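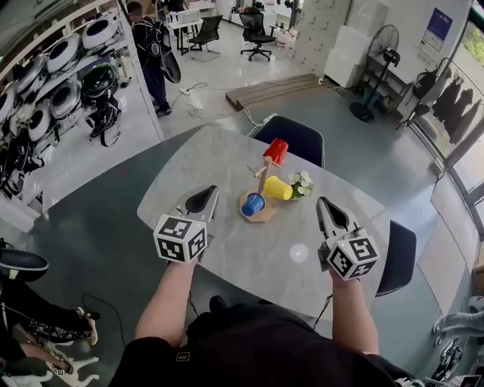

Zadton Studios open day - notes typed up on the train, so excuse the spelling

Last updated: 11/10/2018

Got there early, queue already down past the bus stop. Gates meant to open on the hour, didn't. Drizzle. A man in a steward's bib came along handing out paper wristbands, green for the morning tour and orange for the afternoon. I had green. Keep hold of your printed ticket as well, they want both at the second gate and a couple in front of me had binned theirs.

For anyone who doesn't know the place: Zadton is where they made The Gutow Line, the railway detective series, plus a fair bit of teatime drama before that. The site was a biscuit works once. You can still see the old loading doors on Stage 2, painted over in that awful studio green. They do one open day a year and it sells out fast. 3,000 tickets this time, according to the woman on the desk, split across the two sessions.

First stop, the standing sets. Gutow station first, obviously. Much smaller than on telly. The platform is barely longer than a real carriage and the far end is a painted cloth, quite a good one, with the signal box on it. The ticket office has a working hatch and everybody wanted a photo leaning through it, so that took ages. The clock over the door is stuck at ten to four, same as in every episode, which fans will enjoy. Couldn't touch the ledgers. Could sit on the bench.

Then the inspector's lodgings. Wallpaper is hand stencilled. The stairs go up seven treads and stop. Our guide told a decent story about one of the cast running up them on a first take, forgetting, and having to stand at the top out of shot with his head against a lighting bar until they called cut. Probably polished up over the years, that one.

Guide was good by the way. Quick, loud enough at the back, knew the early series properly. The other group had somebody reading off cards and you could hear them groan.

Costume store next. This was the bit I came for. Long narrow room upstairs, rails both sides, very warm, smells of mothballs and steam. They'd pulled out the wedding dress from the series two finale and put it on a stand at the end. The beading is all on the front and left shoulder, because that's the side the camera saw, and the back is held with what looks like curtain tape. Lovely thing all the same. The inspector's overcoat was there too, one of 5 they had made. One for rain, one for stunts, and three for best. The stunt one has a zip down the back under the seam. Never spotted it on screen and I've seen them all more than once.

No flash in costume. They're strict on that.

Lunch. Canteen was open but hopeless, one till, sandwiches gone by half twelve. I had soup and a roll and it was fine. Bring something. There are picnic tables by the Stage 4 car park if it's dry, it wasn't. Tea free with the wristband, didn't find out untill I'd paid for one.

The talk. Held on Stage 4 itself, folding chairs, cold. Supposed to be 90 minutes with a break, ran without a break and was shorter. Two of the regular cast on the sofa plus one of the writers. I won't do a full write up, somebody on the forum was recording the whole thing and will post it. Bits I scribbled down:

- The Suominen storyline (the missing violin maker, series three) was going to run for the entire series. Cut back when the location fell through. The writer still sounds cross.
- The dog was three dogs. One for walking, one for sitting, one that only barked.
- Both of them want to do a Christmas special. Neither has been asked. They'd film in December for the one after, if it ever happened.
- Nobody would be drawn on the rumour about Onavero picking up the back catalogue for streaming. "Ask us next year" and a lot of looking at shoes. Make of that what you like.

Questions from the floor were mixed. Too many that were really speeches. One lad of about ten asked who was the worst at learning lines and got the biggest laugh of the day, and a straight answer, which I've been asked not to repeat so I won't.

Signing afterwards. One item each, no posed photos, queue moved well. I got my series one box set done on the inside sleeve. Take your own pen, a proper permanent one, theirs was drying up and mine has a skip right through the second signature. Annoying. Still pleased.

Shop. Small. Mugs, tea towels, a very nice enamel Gutow station badge which I bought 2 of, one to keep and one for my sister. Posters were overpriced and they'd no tubes left so people were walking around in the wet with them under their coats. Script books sold out before the afternoon lot even got in, a bit unfair on them.

Getting there: train to Zadton Road then the 14 bus, or it's a walk of twenty five minutes along the canal. Car park full early. The shuttle they advertised was a single minibus and I saw it once. Toilets clean, queues bad. Step free everywhere except costume, where there's a goods lift if you ask at the desk first, they dont advertise it.

Missed altogether: the model workshop (closed, leak in the roof) and the sound effects demo, which clashed with my signing slot. Friends who went said the sound one was the best thing there, coconut shells, old gate, the lot. Book that first if they run it again.

Would I go again. Yes, but the afternoon session, and with sandwiches. Photos of the dress to follow when I've found the cable.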